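Holtent Robotics Club / Build tickets
Plate sorting: left gripper closes early, right one closes late
Status: open, but so much better than it was
Opened by: Hernán Chávez
Component: two-arm table, plate stacking routine

What's going on

We're trying to get both arms to pick up the blue plates and stack them for the Waststead meet, and the two grippers disagree about where a plate's rim is. The left closes too soon and pushes the plate away. The right one waits, then grabs air just past it. Same routine, same speed, mirrored targets! I love this problem, even if it ate my whole Wednesday.

What I tried first

Restarted the controller. No change.
Swapped the two wrist camera cables at the hub (thanks to the Meltel forum for that one). The error stayed with the arm, so it isn't the cables.
Slowed the approach to half speed. Both arms missed by the same amount, only more gracefully.

Wrist views

I put the plates down flat and spread out, then went through the view from each wrist. The left wrist is first, the right wrist second. 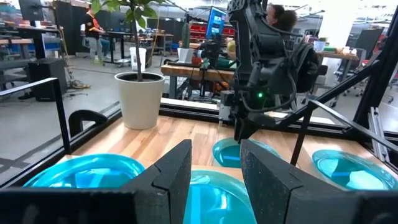
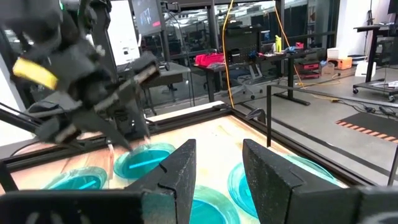 Glare on the plates

The plates are see-through and shiny, and they have bright or dark streaks across the middle depending on which wrist you look from. Our rim finder takes the strongest edge it can get, and I think it's been locking onto those streaks! I logged the edge scores for one plate: 958 for the streak and 368 for the real rim. No wonder it was confused.

I changed the finder to look for a curve first and score it second. After that the left arm got its plate on 16 tries in a row (I may have yelled). The right arm improved too, but it still closes late.

Right arm offset

The saved closing position for the right gripper is 1,055 and the left one has a different number, which I'd expect, but the notes don't say when either was last set. Munteanu, our old stacking script, also adds its own offset on top of the saved one. If both are being applied, that would explain a late close on one side only. I haven't proved it yet.

To do

Run the right arm with the Munteanu offset set to zero.
Redo the closing position for both grippers and write the new numbers in the table notebook.
Wipe the finger faces before the next run.
Try the new rim finder with the room lights off on one side, to see if the streaks move.

If anyone gets to the table before me, please do the zero offset run first and leave the log in the shared folder. Don't change the rim finder until that one's done, I want to compare it with my numbers. I'll be in after last class and I can't wait to see what it does!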